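Bench notebook, bindery
5/20/24

Reuter ledger, continued. Also paste trials, and the Furton press again.

Where things stand

The text block is all mended and back in order. 220 leaves, collated twice against the pencil numbers in the lower corners. The pencil numbers skip one after the second gathering and pick up again without a missing leaf, so it was a slip by whoever numbered them. I left them alone. There is a note on the treatment sheet so the next person doesn't go looking.

Block weighed 1168 g before mending and 1271 g this morning. That is more than I expected. Part of it is the new guards and the repair tissue on the first three gatherings, where the gutter was nearly gone. The rest has to be moisture. It sat under boards overnight with fresh blotters, but the store was damp and I don't trust the blotters to have been dry when they went in. Going to leave it under light weight and weigh again before I sew anything. If I sew it damp the spine swell will be wrong and the boards will be wrong after that.

Sewing plan is unchanged: five stations on tapes, plus kettles, using the original holes where they survive. Holes are good in the back half of the book. In the front half they have torn through to the edge of the fold and have all been guarded over, so those get pierced fresh with the cradle. Thread is the thin unbleached linen. I tried the next size up on a dummy of four gatherings and the swell was too much.

Paste trials

Three batches this time, all wheat starch, cooked in the small double pan and sieved twice.

Batch A: the usual recipe, one part starch to five parts water, soaked, then cooked until it turned glassy and held a line from the spoon. Good body. Sieved easily. This is what I used for the guards.

Batch B: same proportions but with the Flellow starch that came in as a free bag with the last order. It thickened faster and went lumpy at the edge of the pan before the middle had turned. I took it off the heat and beat it smooth, put it back, same thing again. After sieving it was fine to brush but it felt short, no pull to it. Pasted a strip of kozo to a scrap of ledger paper. It went down flat. When I tried to lift it after drying, it came up cleaner than A did. That may be useful for facings or anything temporary. I would not use it for guards.

Batch C: the Flellow starch again, soaked overnight first. Much better. Lumps nearly gone. Still weaker than A on the lift test. So the soaking fixes the cooking and does nothing for the strength.

Note for Birgit: the jar with the green lid is C, the jar with no label is A, and please do not use either after tomorrow. I will label them when I find the marker.

Mixing for the case work: A thinned with a little methyl cellulose, as before. I want the slip time for the cloth turn-ins. Straight A grabs too quickly on this cloth and I get a wrinkle at the corners.

Drying

All the test strips went out on blotter, paper side down, with release cloth between. Room at 20 C by the wall thermometer. Strips laid under a felt and a sheet of glass came out flat. The ones I left open curled toward the pasted side, as they always do, and two of them lifted at one end. I keep trying to get away with air drying small strips and it doesn't save any time if I have to humidify them again.

The flowered cloth is on the table in the other room. Anything with wet paste stays off it and goes on the racks.

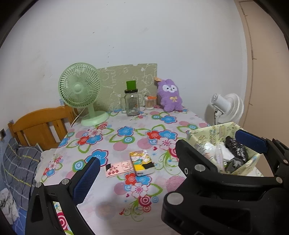
Cover cloth

The sample card from Warninis came. Ledger had a plain brown starch-filled cloth on the sides and calf at the spine and corners. The calf is past saving. Boards are sound, one bruised corner on the lower board, which I have consolidated with paste worked into the layers and clamped.

Compared the samples against the inside of the turn-in, where the old cloth was never in the light. The card calls the closest one "tobacco." Under the lamp it matches. By the window it is too red. The next one down the card is a hair too gray in both. I think gray is the safer miss because the faded outside leans that way, and the new cloth will mostly sit beside the faded part. Birgit prefers the tobacco. We agreed to cut a piece of each and tone the gray one with thin acrylic, then decide with the board in hand.

Cost is the same for either. They sell by the half yard. One half yard does the ledger with enough over for a matching label backing. Lead time is longer than it was last October, when things came in under a week. I should order as soon as we settle it.

Grain: the sample is too small to be sure, but the selvage side is marked on the back of the card. Long grain to the spine. Writing it down because I cut a whole cover the wrong way on the parish register and had to start over.

For the spine I am leaning toward airplane linen under toned Japanese paper in place of new calf. Mr. Reuter wants to be able to open it flat and show pages to his family, and he was clear that he does not care whether it is leather. Paper and linen will be stronger at the joint and quicker. It will look plainer. I will make a small sample joint and send him that before doing anything on the real thing.

The Furton press

Platen is still out of true. Put a sheet of carbon paper between two sheets of newsprint, closed it down by hand, and the impression was strong at the back right and nearly missing at the front left. Turned the sheets around and did it again to rule out the newsprint. Same corner.

Took the platen off and cleaned the guide rods. There was old grease on the right-hand one that had set like varnish. White spirit and a rag, then a nylon pad where the rag did nothing. Light machine oil back on. Impression improved but the front left is still light.

Checked the bed with the long straightedge. The bed is flat. So it is the platen or the boss the screw sits in. I put a shim of thin card over the front left of the platen as a test and got an even impression at low pressure. At higher pressure it evens out without the shim anyway. For nipping a case that is fine. For pressing sections I would rather use the standing press until this is sorted.

To try next: swap the two bolts at the boss and see whether the light corner moves. If it does, one of the bolts is bent. If it doesn't, the platen goes to be ground, and that costs more than I want to spend on a press this size.

Nobody is to put a lever extension on the handle in the meantime. There is a dent in the handle that was not there in the winter.

Other room

Spent the last part of the morning on the other room. The wall behind the table has chips and scuffs and wants filling before we paint. Not urgent. I would like it done before the open day so the framed endpapers can go up there, but they can go on the long wall if it isn't.

The green fan can stay at the back of the table for now. It should not be pointed at the racks when there is tissue drying. Moving air dries the edge of a repair before the middle and you get a tide line, and on the thin tissue it will also simply blow off the blotter. If the air is close, prop the door.

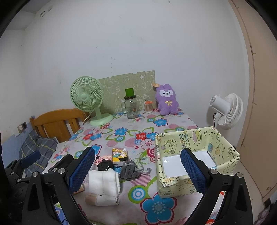
Sewing frame and small tools

The left key slot on the sewing frame has opened up and the tape slips under tension. Glued a sliver of beech into it and left it clamped. Will pare it back when it's set. Using the small frame until then, which means the ledger hangs over the end by the width of a thumb. It works but it is tiring.

Bone folders: the long one has a chip near the tip. Sanded it down through the grits and burnished it on scrap calf. It is now shorter and I like it better.

Paring knife stropped. The stone wants flattening, there's a hollow in the middle you can feel with a fingernail.

Needles are down to the last paper. Ask for the blunt ones. We were sent sharps last time and they split the thread on every pass through an old hole.

Endpapers

Cut the endpapers for the ledger from the off-white laid, folded and tipped to a waste sheet, linen joint inside. Left them oversize at head and tail. The old marbled pastedown from the front board came off in one piece with methyl cellulose poultice and patience. It is between blotters with a slip that says REUTER FRONT, and it goes back down over the new lining at the end. The rear one was already loose and has a stain at the lower corner that matches the bruised board. Surface cleaned only. I am not going to chase the stain.

On the back of the front pastedown there was pencil, a column of sums in the same hand as the first pages. Photographed and added to the job folder. Mr. Reuter should be told before it is covered up again. He may want it left visible, and if so I would hinge it along one edge and leave the rest free.

To do

Weigh the block again. Change blotters first, and dry them on the radiator.
Tone the gray cloth, make the choice with Birgit Rathjen, order from Warninis.
Sample joint, linen and paper, to Mr. Reuter with a note about the pencil sums.
Swap the bolts on the Furton and repeat the carbon test.
Filler for the wall.
Needles, marker, white spirit.
Throw out batch B.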